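Millell Two-Finger Gripper and Planning Package

If you are getting ready to buy your first gripper, or you are trying to stretch last year's budget over one more cell, this is the page we would like you to read slowly, maybe with a coffee. The Millell is our plain, dependable parallel gripper – two flat fingers on a broad palm housing – and we sell it together with the simulation files, so you can try your reach and your clearances long before anything gets bolted down.

What it costs

The gripper with one set of fingers is $3000. The planning package on its own is $250, and we take that off the price of the gripper if you order within the year. A spare finger set and mounting bracket, bought later, comes to $1566, so please do think about spares at the start, when we can bundle them for you. Prices are good for orders placed after 2 April 2021.

What to budget besides the gripper

Kurniawati Ismail in our Bronton office has helped a great many small shops with their first order, and she always asks about cabling, an adapter plate for your arm, and two days of somebody's time for setup. Those are the lines people leave off the request (we have done it ourselves!), and they are much easier to get approved in February than in the middle of a job.

Planning in simulation

The package comes with the gripper model and a handful of furnished rooms, and you are welcome to send us measurements of your own. Yolanda Agudelo builds the custom rooms and will happily talk with you about corners, window sills and low ceilings, where a wrist tends to run out of space. The view from just behind the palm, with the fingers open and pointed up toward a tiled corner, is a good one for checking a high reach.
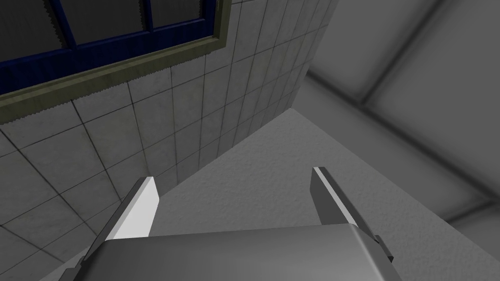
Ordering and delivery

Write to the Bronton office with your arm model and the heaviest part you mean to lift, and we will send back a written quote. Grippers ship from our Cunden warehouse, fingers already fitted, with the bracket screws in a separate bag.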